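26. April 2019

Wieder bis sieben im Büro. Seit Februar läuft bei Trorkix die Umstellung in der Rücknahme, und seither schreibe ich mehr Listen als vorher. 554 alte Telefone im Rückstand. Im Angebot von Galik stand etwas von Entlastung, das Wort kam auf jeder zweiten Seite vor.
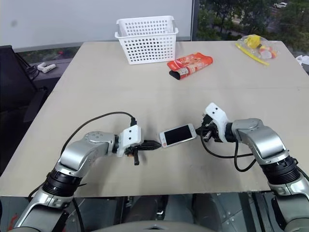 Wer hat jetzt eigentlich weniger zu tun? Bisher die Leute von Carrasco, die den Vertrag schon unterschrieben haben.

Maite Barroso war mittags bei mir. Sie hat früher 115 Geräte am Tag geprüft und konnte am Gewicht merken, ob ein Akku getauscht war. Nun soll sie Störungen quittieren und dafür eine Schulung von 30 Minuten machen. Mehr Geld gibt es nicht, eine neue Berufsbezeichnung schon. Ich wusste nicht, was ich ihr sagen soll.

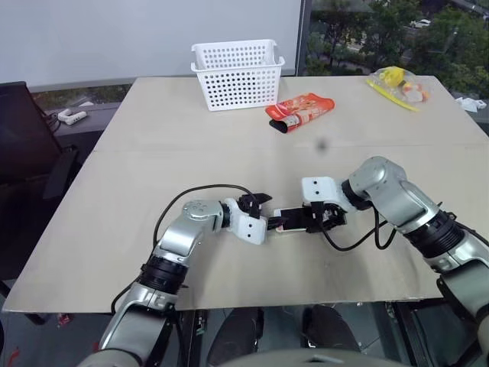
Meine eigene Stelle steht angeblich nicht zur Debatte. Das hieß es bei Perklow damals auch. Zwei Arme, an jedem Ende des Telefons ein Greifer, und ich frage mich, warum wir das Fortschritt nennen müssen, was Maite beim Kaffeetrinken mit links macht. Vielleicht bin ich bloß müde. Morgen die Zahlen für Galik fertig machen, Seite 47 fehlt noch.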